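Grade the Log, Then Watch the Run

Our club enters the Clokenier meet every December. The rules fit on two sheets. A team brings a small tabletop arm, the organizers bring household objects, and the arm gets a fixed time to pick things up and put them where the card says. Points are given for each object placed. Points are taken away for drops, for touching the arm, and for objects that leave the table. The logbook, in which a team is supposed to record how the arm was set up and what was tried, is checked at the door. If it exists, the team may compete.

I have coached for Tillemer for several seasons and judged at the meet twice. My view is that the logbook should carry at least half of the score, and that the run on the day should carry the rest. Several coaches I respect disagree, and their arguments deserve a fair statement further down.

Start with what a run measures. A hobby servo has backlash. A printed bracket flexes. A tabletop arm with five or six joints adds these errors up along its length, so the position of the jaws can differ between two runs of the same program by more than the thickness of the object being picked. Room lighting changes if a camera is used. Battery or supply voltage sags when several servos move at once. A team that succeeds on four attempts in ten in its own room will, quite often, succeed on the one attempt that is judged, and a team that succeeds on seven in ten will sometimes fail. One attempt can't tell the two apart. This is ordinary arithmetic, and we teach it to the same students in the same building on other afternoons.

Last season our students kept a count for one object, a rubber block, over the whole term. They made 250 attempts and recorded 192 as good. That count came about because Lumturie Shehu, then in her second year with the club, got tired of arguments over whether a change to the wrist had helped. She ruled a page into columns: date, object, where it was placed, which version of the program, result, and a remark. The remark column was the useful one. "Closed early" and "closed late" look the same in a score. In the remarks they separated cleanly, and the late closures nearly all came from one program version that had a delay left in it from a test. The students found the delay by reading. They had watched the arm do it many times without seeing it.

At the meet, the same arm dropped the block on its second move and finished near the bottom. The page with the columns was looked at for perhaps ten seconds by a person holding a clipboard.

I don't complain about the placing. The rules were known. My complaint is about what the rules teach in the two months before the meet. Teams practice the run. They find a setup that works, and then they stop changing anything, including things that are plainly wrong, because a change could break it. One student told me that she had been asked not to tighten a loose screw in the week before the meet. The arm had been tuned with the screw loose. Within the logic of the scoring, her teammates were right. As a lesson in building machines it is poor.

Object choice is affected too. Under the present rules a team gains nothing from trying a difficult object and writing down why it failed. Blocks, cups and foam balls have a clear side to grip and the same shape from most directions. Footwear is another matter. A slide sandal has a thick sole and an arched strap with open space under it, it is heavier than it looks to a small servo, and its best gripping place depends on which way it faces.
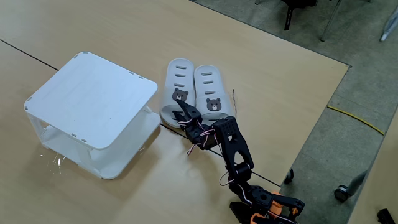
Footwear also comes in pairs, and the card may ask for the pair to be moved together, which means the second pick has to work around wherever the first one ended up. A team needs to decide whether to take the strap or the side of the sole, how wide to open, and at what angle to come in. Each of those is a decision that can be written down and checked by someone else. A team that spends three weeks on it and gets one sandal across the table has learned more about gripping than a team that has moved a foam ball four hundred times, and the score sheet gives it close to zero.

Now the objections.

Marin Vukadinović, who coaches the Kusar team and has done so for longer than I have coached anything, holds that students come for the run. They like the clock and the noise. Take half the points away from it and you will have a writing contest with some motors on the side. I accept the first part. The clock should stay. But half of the points is still half, and no team will skip practice because of it.

His second point is harder. Logbooks can be written afterward. A coach can write them. A student with good handwriting and fluent English will score above a student who did the work and writes badly. I have seen all three happen. My answer is to score the log by asking about it. A judge picks two entries, opens the book at each, and asks any member of the team what was changed and what the result was. It takes five minutes. A log written the night before falls apart quickly under this, and a messy one with arrows and crossed-out lines does fine. Spelling should count for nothing. Students should be able to answer in whatever language the judge can follow.

Mercedes Giraldo raised the cost in judges. Five minutes for each team, with a short break between, needs more judges than the meet has now. She is right, and I have no clever way around it. The tables could run on a longer schedule on the Sunday, or the object round could be shortened, as it has too many repeats of the same card in any case. Former club members could be asked. Some would say yes.

There is also a softer objection, which I hear from parents, that writing things down takes the fun out. In our club the log takes a few minutes of a session. What students dislike is filling in a form whose use they can't see. Nikau Mahuika wrote almost nothing for half a term. Then he spent an entire session rebuilding a joint limit table that he had already worked out once and had not kept. He writes a great deal now, much of it in capitals.

If the organizers won't move to half, I would settle for a quarter, together with one further change: let each team declare its own success rate for one object before the run, from its log, and then run that object ten times. Score the distance between the declared rate and the result. Ten tries is still a small sample, but it is much better than one, and a team that claims nine and gets four has told the judges something. A team that claims four and gets four has shown that it knows its machine. I would give that team a high mark, and I would expect the students on it to be able to say which six would fail most often and in what way.

Doina Stojanović tried a version of this at the small Berisha meet in spring, with 2 tables and foam balls only. The declared rates were too high nearly everywhere. By the afternoon session they had come down, and two teams had asked for spare paper. She intends to run it again with harder objects and a proper card for the judges, and I have offered her our column headings. The draft rules for Clokenier are open for comment until the end of the month, and comments go to the meet office in writing.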